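Most desk-organizing guides start by telling you to buy something. I've bought a lot of those somethings, and I'm not convinced. The method below is for a shared wooden work table with a screen on it, the kind several people use and no single person feels like cleaning. It takes an afternoon the first time. I can't promise it sticks, and I'd be wary of anyone who does.

## What you need

- One open plastic bin, see-through if you have it
- A cardboard box for things that are leaving the table
- A damp cloth and a dry one
- Masking tape and a marker
- Cable ties, the reusable kind

You don't need a label maker. I used one in Lonville for a year and made 600 labels, and people still put the scissors wherever they were standing when they finished with them. Tape and a marker do the same job and you can read them from farther away.

## Step 1: Decide what the table is for

Write down what happens at the table in an ordinary week. Only what really happens. "Packing area" doesn't count if the last parcel went out in January. Anything that doesn't serve an item on that list is a candidate for the box.

People like to skip this and start moving objects around, which feels productive. You end up with the same things in straighter lines.

## Step 2: Start at the screen

The spot around the monitor is where small stuff collects. There's light, somebody is usually sitting there, and a shelf or stand next to a screen will take whatever you put on it until it can't take any more. Little boxes, a note with two words on it, an adapter for a device that went home with its owner.

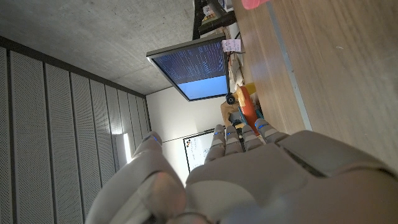 Take everything off the shelf first, then everything at the corners of the screen, and put it all at the far end of the table. Wipe down. Now put back only what gets used sitting at that keyboard. Mine came to 7 items, and I suspect two of those were sentimental.

Handwritten notes get their own rule. Read each one aloud. If you can't say what it's asking somebody to do, throw it away. If you can, copy it onto one sheet and tape that sheet where it can be seen. I've heard the case for leaving notes exactly where they are, as memory aids. Fine, but then you have to remember what the memory aid meant.

## Step 3: Cables, briefly

Pull each cable gently and follow it to both ends. A cable with nothing on one end goes in the box. Tie the rest loosely along the back edge and leave some slack. There are cable trays for this, and the Guvberg one I tried held 8 cables neatly for as long as no one needed to change any of them. Reusable ties are dull and cheap and I've gone back to them.

Tape a flag on each plug if the outlets are crowded. Skip it if they aren't.

## Step 4: One bin, out in the open
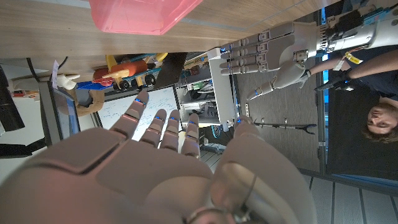

Loose parts and odd items need a single place to go, and I've changed my mind more than once about where that should be. Drawers are tidier. They also fill up quietly until somebody has to force them shut. I now prefer one bin on the tabletop, see-through like the pink plastic one here, so that you don't have to tip it out to find out what's inside. The toy vehicle near the table edge, with its red-orange body and yellow struts, is the sort of item that tests the system: it has wheels, it's an awkward shape, and it is exactly what people set down "for now." Give an item like that a marked parking spot with tape, well back from the edge, or let it live in the bin if it fits. Either will do. What I wouldn't do is build a special compartment for it, and yes, I've done that too.

Two rules for the bin:

1. When it's full, it gets emptied before anything else goes in.
2. No second bin.

The second rule is the one you'll be asked to bend. A set of matching bins looks wonderful in a catalog. The Bulia range I looked at came in a stack, and every one of them would have been full in a month – I know my own habits.

## Step 5: Deal with the box

The box of leaving things now holds orphaned cables, dead pens and at least one item somebody is going to want back. Write "take it or it goes" on the side and set it by the door. A week is long enough. I've read advice to wait three months, and my guess is that whoever wrote it has a garage.

## Step 6: The evening reset

At the end of the day, whoever leaves last puts loose items in the bin and wipes the front edge of the table. Time it once. If it takes longer than a few minutes there's too much on the table, and you should go back to Step 2.

Some people photograph the clear table and tape up the print as a reference. I tried it and the print got buried under a stapler.

## Does it work?

Partly. The screen end has stayed decent for me. The far end drifts, and I redo it every couple of months. The Cui planner I once paid for had a page for tracking this sort of thing, which I filled in twice. A strip of tape on the wall with the month written on it has done better.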